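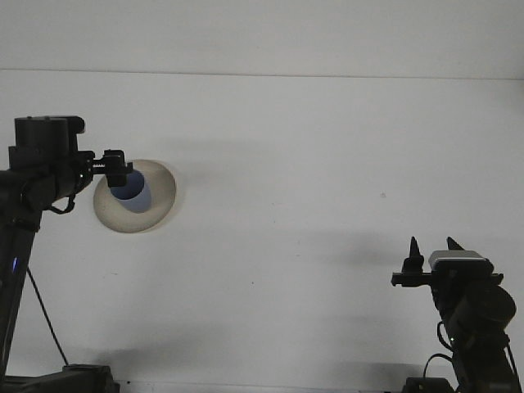
Sodirura cup project: where we've got to
Second report to the Assunção Small Grants Fund, November 16, 2019

Dear Cauã,

Thanks for being so patient with me over this one! I know you were hoping for it a bit sooner, but the second lot of samples took their time arriving and I wanted to have something to tell you about them.

So, the cups. When I wrote in September we were still going round in circles about what sort of cup to lend out at the Assunção market, and I had a shelf full of odd samples and a headache. We've now settled on a short list. The cream one with the blue in it is my favourite by a long way (I'm trying to be fair to the others, but you've asked me to be frank in these reports, so there it is). The pale colours look clean and calm on a white table, and the wide opening suits the soup sellers as well as the coffee people, who rarely agree on anything.

Skundix have quoted us for a first run of 500, or 800 if we can stretch to it. I'd like to start with the 500 and see how many come back to us. The deposit is still being argued over. The stallholders want it low, I want it high enough that people bother to walk back with the cup, and we'll probably meet in the middle before the new year.

Washing has been the slow bit. Savon offered us the use of their sinks two mornings a week, very kindly, but their drying racks are too narrow and the cups sit at a slant and hold a puddle underneath. We've ordered wider racks and I'm told they're on the way. Until they turn up we're drying everything on tea towels, and it takes up every flat surface going.

On money: we've spent 978 of the grant so far. Most of that went on samples and the racks, and 200 of it on printing signs for the stalls. The signs need doing again, I'm afraid, as the opening times have changed, but I've kept enough back to cover a reprint.

Things still to do before my next report: agree the deposit, get the racks in, place the order with Skundix and find somewhere dry to store the boxes. If you know of anyone in town with a spare cupboard, do please send them my way!

You'd also asked about lids. We haven't looked at them properly yet. Two of the soup sellers are keen, so I'll ask for prices when I place the order and let you know.

Best wishes,
Solange Brandão
Sodirura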